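The table that stays put

Kitchen tables are moving less than they used to. That was what the woman at the Etgate saleroom told me over the phone, half shouting, with a lorry reversing behind her. People used to trade up every few years. Now they hang on. Sand it, oil it, argue over it, leave it to somebody.

I went up in July to see. Train, bus, long hill. Etgate has one main street and 10 shops that sell old furniture, which seems a lot for a place where the bakery shuts at noon. Tables in every window. Pine, oak, ash, elm if you're lucky and rich. Prices all over the place. A farmhouse one with a burn mark the shape of an iron was up at £783 and had a sold sticker on it before I'd got my coat off.

The burn mark helped, apparently. Buyers ask for marks now. Ring stains, pen dents, the groove where a mincer was clamped on every Saturday for thirty years — no, leave that in, they say, don't you dare plane it.

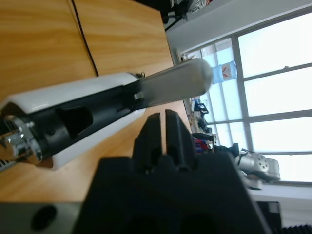 Light wood, dark wood

Fashion comes into it, obviously. Through the years when everything was grey, a dark table was dead stock. Then pale wood took over and hasn't really let go. The Branow workshop, down by the river, does almost nothing but pale. Lye, soap, a rub down, more soap. The smell gets into your sandwiches.

Soap is cheap and it's forgiving. You can do it at home in an evening. Flakes in hot water, leave to cool, wipe on with the grain, wipe off. Twice more when its dry. Don't use the coloured stuff from the supermarket, it goes pink in the joins and you will be looking at that pink for ever.

Oil is the other camp. Warmer, yellower, brings up the stripes. Takes days to cure properly and the rags want laying out flat outdoors to dry, they can catch fire balled up in a bin. I was told this four times in one afternoon by four seperate people. 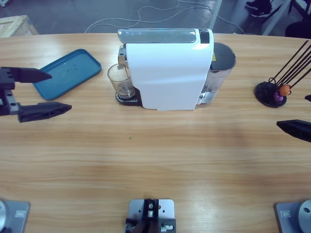
A pale top with the grain running lengthways.

Varnish has hardly any friends in Etgate. Fair enough on a school desk, they said. But it chips, and once it chips the water gets under, and then you're stripping the lot. A full strip at Branow is £279 and there was a queue till autumn.

What it costs to keep one

Less than you'd think. Cuevas, the firm at the top of the hill, makes new tables to order and will quote you £1,213 for a six-seater in ash. Lovely thing. Against that, a second-hand one plus a tin of oil plus a weekend of your life. Most people I met had done the sums on the back of something.

The weekend is the problem. Legs wobble. Drawers swell. You find chewing gum, always, and once a whole shopping list pencilled on the underside: suet, string, two candles. The owner has kept it. Wouldn't you?
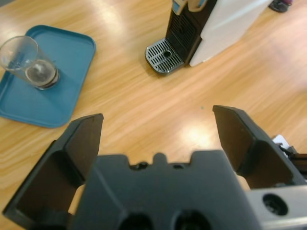 If you're buying

Take a torch and get underneath. Look for fresh screws in old holes. Lean on each corner in turn. Ask if the leaves are original and watch how long the answer takes.

Measure your doorway first. Then the hall, then the turn at the bottom of the stairs. Nastar, the van people, say they bring back more tables than sofas, and they charge both ways.

And go early — the good ones in Etgate are gone by half past nine, and the bakery has run out of cheese rolls not long after.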